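The Stustholm grants are out and I have been grinning all morning! If you've read this blog for a while you know I follow small scholarship funds the way other people follow baseball, and this one is my favorite.
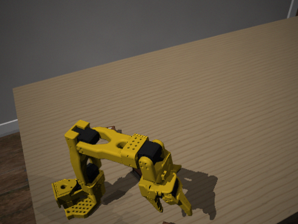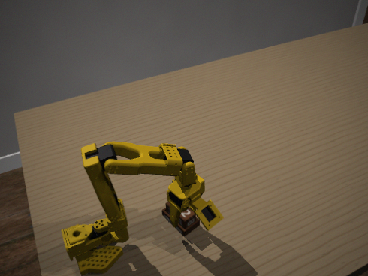
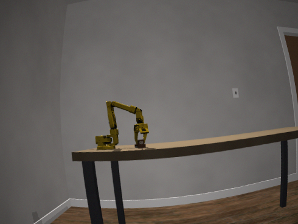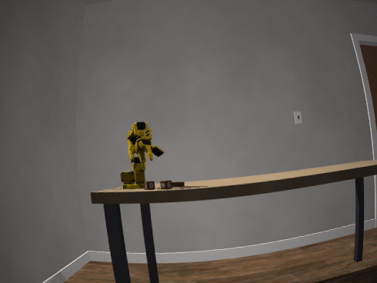

Adwoa Darko wrote to me after my April post to say that I'd undersold the travel grants, and that for a student in Kerport a paid train ticket can matter more than the tuition money. She's right, and I should have given them more room.

So, travel grants first this time. Each one is 500 dollars, and there are 30 of them, up from last year. You don't need a professor's letter anymore - a page in your own words will do. I love that change. The Opoku prize for graduate work on childhood hearing loss is back too, after a year off, and it went to Thirumalai Varma, whose talk in Tarero I went on and on about in the spring (sorry, not sorry).

The fund also put out its yearly letter, and I read every page with my coffee. Gifts came from 3,119 people, many of them giving less than 100 dollars. I keep going back to that number! There's no big family name behind the thing, just a lot of people mailing in what they can.

Forms for the next round open on 30/07/2024 and the page limit is the same as before. If you apply, please write and tell me what your project is - I read everything, even when I'm slow to answer.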